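4 会不会收拾桌子：家务任务里的“差不多”算不算数

4.1 我们到底想问什么

前面三节讲的是训练和控制，写得比较规矩。到了这一节我想放松一点，用第一人称聊聊，毕竟评价家务能力这件事本身就带着不少个人判断，硬装成客观的样子反而不好读（审稿人要是介意，我再改回去）。

问题很简单：机器现在到底能不能干家里的活？我妈每次打电话都要问一遍，问法是“那它会不会叠被子”。我一般回答“会一点”，她就说“会一点就是不会”。这句话我在实验室的白板上写了好久，后来被人擦掉画了坐标系，可我一直记着，因为它基本就是本节的评价标准。

文献里常见的做法是报一个成功率。抓起来算成功，放到目标区域算成功，中间掉了再捡起来，有的算有的不算。我对这种做法没有意见，我们自己在第3节也这么报。可是一到家务上，成功率就有点说不清了。你让一个人把餐桌收好，他把杯子放进了水槽，面包篮推到了桌子边上，抹布搭在椅背上，你觉得他收了没有？我觉得收了，Siv Solheim 觉得没有，我们为这个吵了一个下午，最后谁也没说服谁，干脆把两种判法都写进了评分表。

4.2 任务怎么选的

任务来自一套我们叫 Galley 的清单，是组里自己攒的，名字取自船上的小厨房。选这个词是因为船上的厨房地方小、东西多，手伸出去就碰到别的东西，跟真实家庭的台面很像。清单分家务和车间两大块，家务这一块有摆放、收拢、擦拭、叠放，车间那一块有上料、分拣、换托盘。

两块放在一起比，是 Violeta Bravo 坚持的。她的理由我一开始没听懂，后来懂了：车间的活看着难，其实人已经替机器把难的部分做掉了，料盘有固定的位置，工件有固定的朝向，连地上的黄线都是给机器画的。家里没有黄线。家里的篮子今天横着放，明天竖着放，后天里面多了半个柠檬。

所以我们挑家务任务的时候，特意挑了那些人完全不觉得是任务的动作。比如把一个空的编织篮拿起来，换个地方放下。三岁小孩都会！可你真去想它的难处，就会发现到处都是麻烦：篮子的边是有厚度的，夹爪要夹在边上，就得知道边在哪儿；篮子轻，碰一下就跑；下面要是垫着布，篮子跑的时候布也跟着皱，布一皱，下一次的起始条件就变了。编织的表面又不像光滑的塑料盒，深深浅浅的纹理一多，深度估计容易在边缘处抖，抖几毫米，夹爪就可能从该夹的地方滑到外面去。

图4就是拿篮子这项任务的工作区，夹爪停在篮子后沿的上方。
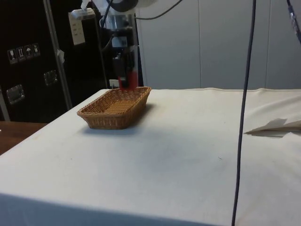
图4 编织篮任务的工作区。白布台面，红色指端朝下。

Violeta Bravo 读完这一节的初稿，在边上批了一大段，意思是拿篮子这种任务根本不该叫家务，顶多叫家务的一个音节；真正的家务是知道什么时候该去拿篮子，拿来装什么，装完放哪儿，而这些我们一个都没测，标题却起得像是全测了。她还补了一句，说如果论文结论写成“机器已能完成篮子类家务”，请把她的名字往后挪。

我觉得她说得对，至少对了大半。标题我没改，结论改了。不过我还是想替“音节”辩护两句：一个字都念不清楚的时候，讨论句子写得好不好有点早。我们现在的处境就是音节念得时好时坏，好的时候特别好，好到来参观的人会鼓掌，坏的时候是那种很难解释的坏，夹爪明明到了位置，指端合上，篮子歪了一下，没起来。你问我为什么，我可以给你四种解释，每一种都讲得通。

4.3 怎么打分

评分表有两栏。第一栏叫“宽判”，只看最后的结果，篮子离开了原处、到了目标区、口朝上，就给分。第二栏叫“严判”，除了结果还看过程：有没有拖着走，有没有把布带起来，放下的时候是放还是扔。Siv 坚持要加“放还是扔”这一条，我起初嫌它主观，后来自己判了一批录像，发现一点都不主观，听声音就知道。

打分的人看不到当前跑的是哪个策略。这一点我们比较较真，录像文件名全部打乱，判完了才对回去。每段录像由两个人各判一遍，判得不一样的拿出来一起重看。重看的时候很有意思，宽判那一栏几乎没有争议，严判那一栏经常要来回拖好几遍进度条，有一次为了篮子底下的布算不算“被带起来”，连午饭都耽误了。

家务和车间两块加在一起，一共收了1,399段有效录像。去掉的那些主要是相机掉线和急停，按急停的多半是我，我胆子小。

顺便说一下对照。我们用了两个基线策略，代号 Anetti 和 Sqalli，前者是先估计位姿再规划，老派做法，后者端到端，从图像直接出动作。两个都没有针对编织物做过专门的调整，我知道这对它们不太公平，可家里的东西也不会提前打招呼。

4.4 看到了什么

先说好消息。车间那一块，换托盘的宽判成功率是88%，严判跟宽判差得不多。这个结果我很满意，也不意外，理由 Violeta 前面已经说过了。托盘是硬的，边是直的，位置基本不动，机器该会的它都会。

家务这一块就没这么整齐了。宽判看着还行，一换成严判，掉得厉害，而且掉的地方很集中，主要在两个环节：接触的一瞬间，和松手的一瞬间。中间的搬运反倒没什么事，东西只要夹稳了，怎么走都行。换句话说，机械臂最像机械臂的那一段，已经做得很好了，剩下的问题全挤在两头，挤在手指跟东西打交道的那么一小会儿。

Anetti 的失败比较好懂，位姿估歪了就夹歪，夹歪了就空，空了它也不知道自己空了，照样优雅地抬起来，挪过去，张开，放下一团空气。看多了真的会心疼它。Sqalli 的失败更像人，会犹豫，会在边沿上方来回试，有时候试着试着就试对了，有时候把篮子越推越远，一直推到够不着。宽判栏里它占便宜，严判栏里它吃亏，两种判法一对照，两种脾气一目了然。

还有一件事我想单独写出来，虽然它没有进统计。叠放类任务里，我们发现起始状态稍微乱一点，两个策略的表现就换了位置，原来强的变弱，原来弱的变强。这说明单一起始状态下的排名不太可靠。我们后来把起始状态的随机范围放大了，放大的具体办法见附录。我建议以后做类似评测的同行一开始就放大，别像我们这样跑到一半才想起来，六月那一批全部重跑，重跑期间大家的心情可想而知。

4.5 跟真正的家差多远

来实验室参观的人看完演示，最常问的是什么时候能买。Flendbridge 的几位同事来交流那次也问了，问得委婉一些，问的是“部署的时间窗口”。我的回答都一样：要看你家肯为它改多少。

要是你愿意把台面清出一块，铺平，东西每次放在差不多的地方，灯光别老变，那有些活现在就能试试，跟车间的思路一样，给它画几条看不见的黄线。要是你希望家还是原来那个家，孩子跑来跑去，椅子随手一拉，篮子里可能有半个柠檬，那还早。早多少我不敢写，写了会被人截图。

Siv 不太同意这个说法，她认为改造环境本来就是人一直在做的事，洗碗机进厨房的时候橱柜也改了，没人觉得丢脸，凭什么轮到机械臂就要求它适应一切。这个反驳我想了很久，目前的想法是：洗碗机占一个固定的格子，人把碗送进去就行，格子外面还是人的地盘；机械臂要的是台面，台面是一家人都在用的地方，改起来牵扯就多了。不过这已经是居住习惯的问题，超出了本文的数据能支持的范围，写在这里只当是留个话头。

4.6 这一节的局限

物体种类偏少，编织类尤其少，篮子边沿的粗细和软硬都没有系统地变过。评分的人都是组里的人，哪怕看不到策略代号，看久了也能从动作里猜出个大概，Sqalli 那种犹豫的劲儿太好认了。严判的标准是边判边定下来的，前面一部分录像我们按定稿后的标准重新判过，判分有变动的都在补充材料里标了出来。

另外，全部任务都是单臂完成的。拿篮子单臂够用，叠东西就很勉强，我妈问的被子更是想都不用想。双臂的平台正在搭，第5节会讲目前搭到了哪一步，以及标定为什么比预想的慢。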